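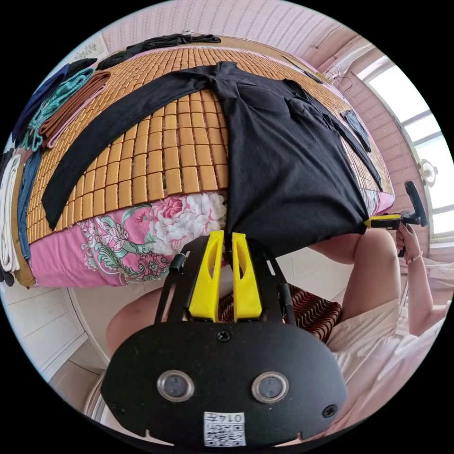
Simeo wrote to us that his jumper became too small after one wash, and he asked how to avoid it. The method is simple, but please do it slowly.

By Usto, July 2, 2021

Fill a basin with cool water and a little wool soap. Press the knit gently for two minutes, do not rub. Rinse, then roll it in a towel. Lay it flat, pull the sleeves softly to their length and turn it after some hours. In November mine needs two days.

We use cookies to remember your settings. Accept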